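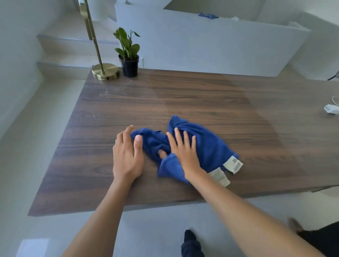

Re: [household-list] Getting crumbs and rings off a dark table

Hello everyone,

Sorry to be slow with this, we had my sister and her boys here until Friday and the computer was buried under coats. I did want to answer Cristóvão properly though, as he was so kind about my leaking tap in June.

On Sunday, 8th December, Cristóvão Amaral wrote:
> Dear all, we have inherited my aunt's dining table, a very dark one
> with a stripy grain, and it shows everything. Crumbs, fingerprints,
> the lot. I bought a 500 ml bottle of Lonik polish and now it is
> smeary as well. There are 2 white rings where somebody put mugs
> down. We have 14 people coming for lunch at Christmas and my
> wife would like to do without a tablecloth. Any ideas?
> Cristóvão

Well, first of all, how lovely to have your aunt's table, and do please use it without the cloth! Dark tables are a trial (mine is much the same and I can see every bit of toast on it from the doorway) but they do look splendid with candles.

I think you have simply put too much polish on. I did exactly this when we moved to Azevedo Road, and it went on looking like a wet pavement for weeks. Leave the bottle in the cupboard for now. Wring out a soft cloth in warm water with one drop of washing-up liquid, so it's barely damp, and go along the grain from one end to the other. Then dry it straight away with a second cloth. You may need to do it twice, and try it underneath first in case the finish is a delicate one.

For crumbs, a dry cloth folded into a long pad does very well. Draw it towards you and catch everything in your other hand, or in a saucer if you're more dignified than I am. Do the crumbs before the damp cloth or you'll only make paste.

The white rings are usually damp caught in the finish and they often fade if you let them be. Give them 24 hours with nothing on top and see. If they're still there, a tiny dab of plain mayonnaise left on overnight has worked for me, though my neighbour at Druso Cottage tried it and just had a table that smelt of sandwiches.

Does anyone know if Umeo still make those cork mats with the felt backs? I've lost one of mine and would like to match it.

Much love to you both, and do tell us how the lunch goes,
Maureen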